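Fruit on the Table: Your Questions, My Answers

I put a plate of fruit out most afternoons, and people who visit my page keep asking how I do it. So I finally typed up my answers.

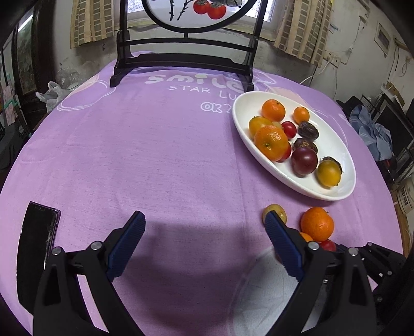
Do you wash everything first?
Yes, all of it, even the mandarins. I peel those with my fingers and then grab a plum with the same hand, so it just makes sense to me. I let it all drain on a towel for 15 minutes or so before it goes anywhere near the tablecloth.

Why an oval plate and not a bowl?
Bowls hide things! I lost a plum at the bottom of a bowl once and found it by smell. On a long plate I can spot a soft one right away. I like a white plate too, because the oranges and dark reds really show up on it.

Is it okay to mix dried fruit with fresh?
For an afternoon, sure. I wouldn't leave dates sitting against juicy fruit overnight -- they get sticky and kind of sad. Mine go back in their jar after dinner.

Where did you get the purple tablecloth with SMiLe on it?
My friend Usa gave it to me, and I have no idea where she found it (sorry, I get this one a lot). I wash it cold with the lights and hang it up damp. It still creases. I own an iron and we are not close.

How long can mandarins stay out?
I give them six days on the counter in February, less once the weather warms up. After that they go in the fridge drawer. Plums I check every morning with a little squeeze near the stem.

What about fruit flies?
A small glass of cider vinegar with a drop of dish soap, set by the sink. Rattana swears by basil in a pot instead, and I'm trying that next -- will add a note when I know more.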